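Demonstration collection (robot learning)

From the Hillbridge Encyclopedia of Automation

Demonstration collection is the work of recording examples of a task so that a learning system can later imitate them. In robotics the examples are usually called demonstrations or episodes. One episode holds everything that the robot sensed and did from the start of the task to its end: the camera images, the positions of the joints, and the commands sent to the arms and hands. The term covers also the preparation of the workspace and the checking of the recordings, which often take more time than the recording itself.

Methods

The most common method is teleoperation. A person moves a control device, and the robot follows. The device can be a pair of gloves, a smaller copy of the arm, or a handheld controller. In kinesthetic teaching the person holds the arm directly and guides it. This method is simple, but it suits hands with many fingers badly, and the body of the teacher can hide the objects from the cameras.
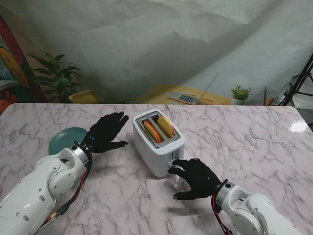 Household tasks are popular for such work. They have a clear order of steps, and the objects are cheap to replace. The toaster task, used in the Grikine collection, asks for two slices to be placed in a two-slot toaster and for the lever to be operated. The slices are toys, which keep their shape through many repetitions. The task is considered of medium difficulty. A slot leaves little free space on both sides of the slice, and a small error of the wrist angle is enough to make the slice stop at the rim.

Camera placement

Most collections combine a fixed camera with one or more cameras mounted at the wrist. The fixed camera sees both arms and their relation to the objects. The wrist camera moves together with the hand and shows the contact between fingers and object at close distance. Its picture can be upside down compared with the fixed view, depending on how the bracket is mounted and how the wrist is turned. Some teams rotate the images before training. Others leave them as recorded, provided that the mounting stays the same in all episodes.
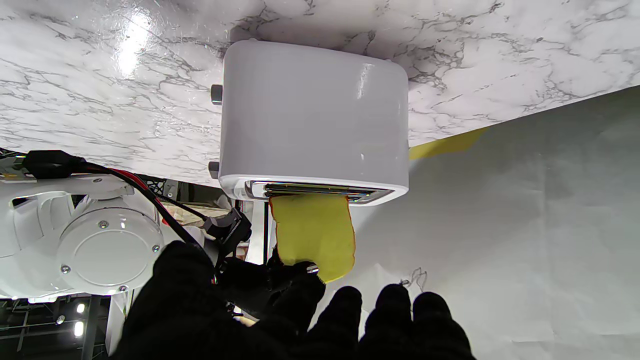 Vol. 2, p. 112

The wrist view is especially useful during insertion, when the fingertips and the edge of the slice must be judged together. Its weakness is that the fingers of the same hand often fill a large part of the view.

Two-arm tasks

When a robot has two arms, the operator must decide what the second arm does while the first one works. In the toaster task one hand can hold a slice while the other waits open beside the toaster. Marinescu guidelines, followed by many smaller laboratories, recommend that the waiting hand be kept in view and away from the path of the working hand. They also recommend that both arms take turns as the working arm, so that the system does not learn to depend on one side.

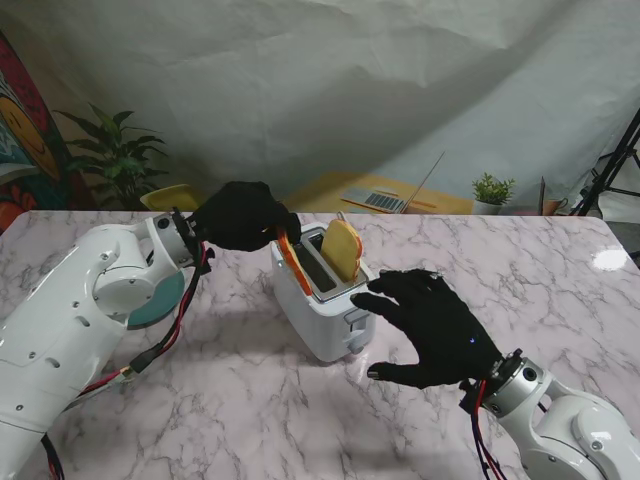 Variation and quality

A collection in which all episodes look the same gives a system that fails when an object is moved a little. For this reason the operators change the angle of the toaster, the order of the slots and the starting position of the hands. The background is usually left alone during one series and changed between series.

The Grikine collection contains 1,448 episodes of the toaster task. Each was reviewed in Cino, a playback program that shows all camera streams on one time line.
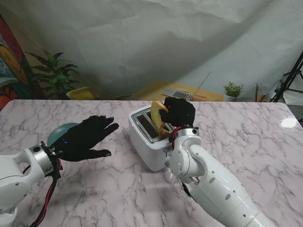 Episodes with missing images or a stopped recording are removed. Opinions differ about episodes with a mistake that the operator corrects. Older practice was to delete them, while newer collections often keep them under a separate label, as they show the system how to recover.

See also: Imitation learning; Teleoperation; Bimanual manipulation

This article was last revised on December 8, 2023.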